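# Tirkance: questions we keep getting

**What is it?**
A method for teaching a robot hand to pick things up from a small number of demonstrations and then, with any luck, to keep doing it once the demonstrations run out. The name doesn't stand for anything. We tried for an afternoon and gave up.

**What did you find?**
That asking the policy to predict where the fingers will touch, before it predicts how the arm should move, makes it much better at objects it has never seen. We expected a small bump. We got a result big enough that we spent two weeks looking for the bug.

**Did you find the bug?**
We found one. Fixing it made the numbers slightly better, so we've stopped looking.

**How much data does it need?**
The main model was trained on 545 demonstrations. We threw out almost 400 more, mostly for operator error, and the operators were us. The thrown-out ones are in the release too, in a folder with an unflattering name.

**Why is the task always "put the thing in the basket"?**
It's easy to score. The thing is in the basket or it isn't, and two tired people can agree on that at 11 p.m. on a Sunday. We did start with a stacking task, and arguing over what counted as stacked took longer than the experiments.

**Does the mat matter?**
More than we'd like. On a bare tabletop, round objects wander off at the first touch, and the policy chases them with great dignity and no success. All reported trials use a textile mat. If you run without one, expect worse numbers, and please say so in your write-up.

**How does it compare to Busarel?**
On boxes and other polite shapes, they tie. On rounded objects Tirkance wins clearly. On anything thin and flat, Busarel wins, and we would rather talk about rounded objects.

**Will it work with a two-finger gripper?**
It'll run. The contact prediction has 4 fingers and a thumb to play with, and most of the benefit goes away when you take those out. The Cirkholm config in the repo is there if you want to try it.

**Can it recover from a dropped object?**
Sometimes. If the object lands in view and stays put, the policy usually goes back for it. If it lands on the floor, the policy closes its hand on nothing and carries the nothing carefully to the basket. We score this as a failure.

**What's the Chávez split?**
The held-out set of test objects, named after the street the lab is on. Please don't train on it. We can tell.

**Is it fast?**
No.

**What does the setup look like?**
Table, mat, basket, one object, one arm. Your lighting will differ from ours, so redo the color calibration first.

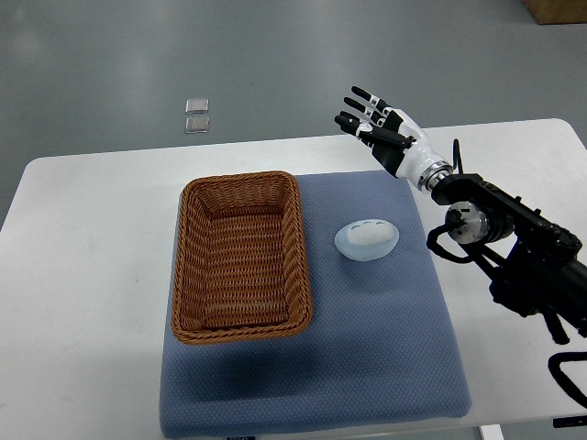 *Single-object basket task: egg-shaped object on the mat, hand raised.*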